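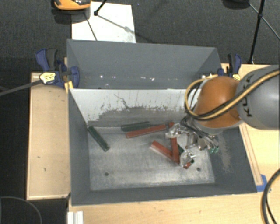
Short lengths of painted bar stock: keep or scrap?

Forum: Home Shop and Metalwork > Materials and Storage

drotness_forge
We are clearing out the back half of the shop in April and I need to decide what to do with the offcuts. Most of it is mild steel flat and square bar, end-painted by the supplier or by us over the years. Lengths run from a hand's width up to 14 inches. It has been piling up since my uncle had the place and I have never had a rule for it. Everything short goes on the pile and then nobody wants to dig through it.

What do you all use as a cutoff length? And do you sort by size, by grade, or by whatever the paint says?

Kjell Haugland
My rule is 9 inches for anything under an inch thick. Shorter than that goes to scrap unless it is tool steel or brass. I used to keep everything and I was buying new bar anyway because I couldn't find the piece I knew I had.

Sort by grade first. Size you can check with calipers in a few seconds. Grade you can't.

plurnar66
Disagree on the 9 inches. Most of what I make is small: hinge parts, latch keepers, drill jig bushings. A 3 inch piece of square bar is a finished part waiting to happen for me. If I scrapped at 9 I would be cutting up full lengths every weekend.

The cutoff should come from what you make. What do you make?

drotness_forge
Gates and railings mostly, some bracket work for a lumber yard. So the short stuff gets used for tabs and feet, and that is about it.

Kjell Haugland
Then you need one bucket of tab stock and the rest can go. When the bucket is full, stop saving.

halter_bend
Don't trust the paint. I had a run of bar from a shop closing sale, all green on the ends, and assumed it was the same grade. Half of it drilled fine and the other half ate two bits before I gave up. There is no universal color code. Each supplier has their own and some change it.

If you don't know who painted it, treat it as unknown. Spark test it or use it for something that doesn't matter.

Hjørdis Fjeld
Agree with halter on the paint. We paint our own now and the key is written on the wall next to the saw. Two coats on the end and a stripe down one side, so if somebody cuts off the painted end there is still something left to go by. People are supposed to cut from the bare end. They forget.

For storage we went through three setups:

First was a vertical rack made of cut pipe welded side by side. Good for anything over a foot. Short pieces drop down inside and you have to tip the rack to get them out.

Second was shelves. Fine until they are loaded. Ours sagged and I didn't like the look of it over my head.

Third is drawers from an old parts cabinet, low down, with a divider between flat and square. Still using those. They get heavy, so don't fill them past half.

plurnar66
How do you deal with rust in the drawers? I tried drawers in an unheated garage and everything at the bottom went orange in one winter.

Hjørdis Fjeld
We heat the building a little, so that helps. A wipe of oil on bare stock and no cardboard in the bottom. Cardboard holds water. I had it in there at first to keep the noise down and it was the worst thing I could have done.

alarcon_welding
I'll go the other way from everybody here. Scrap all of it, today. I did a cleanout two years ago and hauled 2000 pounds to the yard. I have missed exactly one piece since then, and I bought a replacement the same afternoon. The floor space was worth more to me than the steel. I put the second welding table where the pile was.

plurnar66
You live near a supplier. My nearest one is 66 miles away and has a minimum cut charge. A short piece costs me most of a morning.

alarcon_welding
Fair enough. That changes it.

halter_bend
Even close to a supplier I wouldn't scrap all of it. Scrap price for mixed steel is a small fraction of what you paid. If you have a school shop or a club nearby they will take the short stuff gladly. Ours goes to a high school program and they come pick it up themselves.

Kjell Haugland
Check with the school first on what they want. I dropped off a load once and half of it was too thick for their saw. I ended up taking it home again.

drotness_forge
Good point, I'll call before I load anything. Is it worth cleaning the paint off before it gets welded? I have been grinding back an inch or so on each side of the joint and leaving the rest.

Hjørdis Fjeld
An inch is fine. Grind it, don't burn it off. You don't know what is in older paint, and if any of that pile goes back to your uncle's time I would wear a respirator for the grinding too.

alarcon_welding
Second the respirator. Also look out for anything plated in that pile. Zinc looks a lot like dull gray primer when it is dirty.

drotness_forge
OK. Here is where I have landed. Tab stock under 9 inches in one bucket, known grade only. Anything from 9 inches up goes in drawers by grade. Unknowns get a white stripe and go on the bottom shelf for fixtures and shims. The rest I'll offer to the school, and what they don't want goes to the yard.

plurnar66
Keep a few of the unknowns by the vise. Handy for drifts and for something to hit with.

halter_bend
Put a date on the bucket. If the same pieces are still in the bottom a year from now, you have your answer on those as well.

drotness_forge
Will do. Does anyone have a source for drawer dividers, or do you make your own?

Hjørdis Fjeld
Made ours from 14 gauge sheet, bent at the bottom and tacked in. Leave the top edge rounded or folded over. I cut my knuckles on the first set.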